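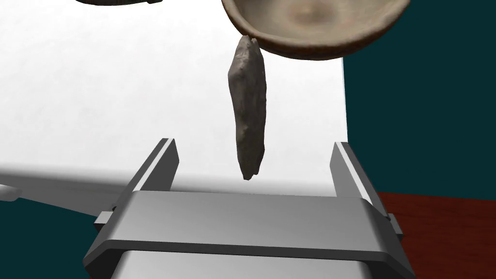
Wrist camera image disagrees with my grasp planner

I'm running a pick task in simulation with a parallel-jaw gripper and the camera fixed to the wrist. The target is a long stone fragment and there is a bowl right next to it. The planner (Skovwood, default settings) returns 19 candidates and rejects all of them for collision. In the wrist view the jaws are wide open, the stone is lined up with the gap between the fingers and nothing is between them, so I expected at least a few to pass. I've tried 500 samples instead of the default and get the same result. Is the collision check wrong, or my camera transform?
tusstead_lab

Probably the transform. Mine was out by 15 mm once and everything got rejected. Check your units too.
grey_kettle

I'd look at the bowl before the transform. The top of your stone is touching the rim or very close to it, at least from that angle. If Skovwood is loading the bowl as a convex hull, the hollow is filled in and the solid shape may overlap the stone. Any grasp near that end will then fail. Draw the collision meshes over the visual ones and compare.

If the hull is the trouble, split the bowl with a convex decomposition and reload it. Also check the safety margin. I use 3 mm for small parts and it is set per object, so changing it on the gripper alone does nothing to the bowl.

To test the transform separately, delete the bowl from the planning scene and run again with the same seed. If you still get no valid grasps, go back to the wrist frame. Make sure you are using the optical frame and haven't mixed it up with the camera body frame, as the axes differ.

More samples won't help if the mesh is wrong.
Rahimi

Took the bowl out and 15 of the 19 passed, so it was the hull. Decomposing it now with Zeva. The export has lost the bowl's scale, but I'll put that in a separate post.
tusstead_lab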